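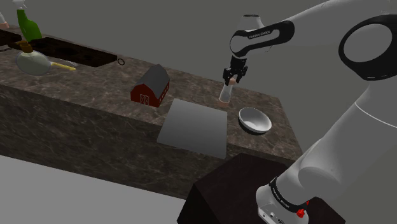
Veined marble, long countertop run

Is yearly resealing of marble a real thing or a sales pitch?

Tatsuya Maruyama
Posted Oct 4, 2026

We bought a house in Tutcombe in August and the kitchen came with marble. The sellers left a folder of paperwork, and in it is a service agreement from Panagiotou Stone Care that says the counters must be professionally resealed every 12 months "to preserve the integrity of the stone." The last invoice was $1,262. For wiping something on and wiping it off again, as far as I can tell.

I called them to ask what happens if I skip a year. The man on the phone said the stone could become "compromised." I asked what compromised meant and he said it varies. Then he offered me a plan with 2 visits a year at a discount.

I also have a bottle of Druro stone sealer that was under the sink. The label promises protection for "up to" 16 years, and the back of the same label says to reapply as needed. Those two statements don't seem to leave anything for the buyer to hold on to.

Things I would like to know from people who don't sell this stuff:

Does sealer stop the dull spots from lemon juice and vinegar? The folder implies it does.
Is there a test I can do myself?
If I do it myself, can I ruin anything?

I've had marble for two months, so assume I know nothing. I do know what a vague answer sounds like.

3 replies

saltbox_kitchen

I seal mine every year and have never had a problem, so it must be working. Ours is white with gray in it and gets heavy use. My sister-in-law never sealed hers and she has a ring from a wine bottle that will not come out. I would pay for the service if I could afford it, peace of mind is worth something. Get the higher grade sealer though, the cheap ones are mostly solvent.

pell_and_daughter

I installed counters for 24 years and I'm retired, so I have nothing to sell you. Taking your points in a different order from how you asked them.

The dull spots are etching. Acid reacts with the calcium carbonate in the marble and takes the polish off. An ordinary penetrating sealer goes down into the pores and does nothing for the face of the stone, so lemon juice will etch a sealed counter just as it will a bare one. If the folder says otherwise, the folder is wrong. What a sealer does is slow down staining, meaning oil, wine, coffee and so on soaking in. It buys you time to wipe up. It won't make the stone stainproof.

The test is water. Put a spoonful on a clean dry patch and leave it for fifteen minutes. Wipe it off and look. If the stone has gone darker where the puddle was, it is taking in water and you can seal it. If it looks the same, put the bottle back under the sink. Do it in a few places: by the faucet, next to the stove, and somewhere that never gets used. They may well disagree, and then you only need to treat the thirsty part.

Dense marble with a good polish can go years. Honed marble usually drinks more. A calendar can't tell you which one you have.

You can make a mess of it, yes. Leaving too much on is the usual mistake. It dries to a cloudy film and you'll be buffing for an afternoon. Work in small sections, follow the dwell time on the label and get every bit of the excess off. Open a window.

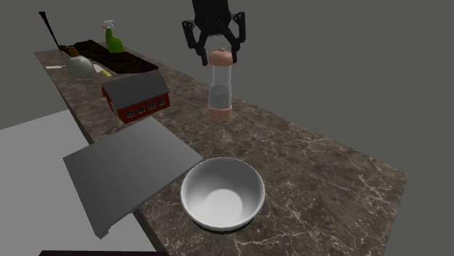
Flivlow Home Help | Kitchens & Surfaces Team

One thing about brown stone with pale veins. Plenty of what gets called marble at resale isn't. Some is quartzite, some is engineered, some is printed. If yours came with the house, don't trust the listing. A drop of vinegar in a hidden corner will dull real marble in a few minutes. Rinse it well after. If nothing happens, stop treating it as marble until you find out what it is, and don't seal engineered stone at all.

Tatsuya Maruyama

Thanks. Did the water test in three spots. No change at the stove or the far end, slightly darker by the faucet. I asked Panagiotou whether they test before they reseal and was told the technician "assesses visually." I have canceled the agreement.

@saltbox_kitchen, no offense, but never having had a problem would look the same if the sealer did nothing. Do you know whether your sister-in-law's ring is a stain or an etch?

tilt_sash

Just use a cutting board and coasters. Also check the age of that Druro bottle before you use it, mine had turned to jelly.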